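4. Setting up your daily protein plan in Florix

Before you start, update the app and enter your body weight in the profile. Florix uses this weight for all the targets in this section.

1. Open Plan and tap New daily target.
2. Choose Training day or Rest day. You can save both, but only one can be active.
3. Enter your meals. For a first plan we recommend 400 calories for breakfast and 700 for the main meal.

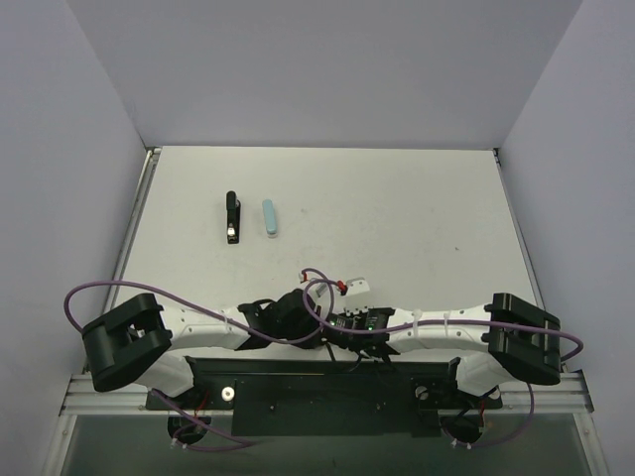

Two small objects side by side on a white tabletop.

4. Add your shake, if you use one. Type the calories from the label of your powder — the app does not know the brand.
5. Tap Save. The new target is active from the next morning.

Note: If the shake is more than 200 calories, it is counted as a meal and you will see it in the meal list. 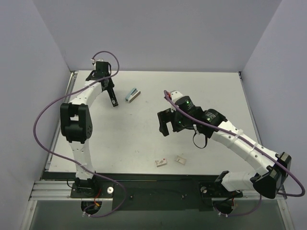

6. To share the plan with a coach, open Nartey sync and enter the coach code. The code works for 2 days, after that you must ask for a new one.

Caution: Florix does not replace advice from a doctor. Users under 18 must not set a target without a parent account. If you have a kidney disease, do not use the high protein setting.

To change a saved target, see section 5.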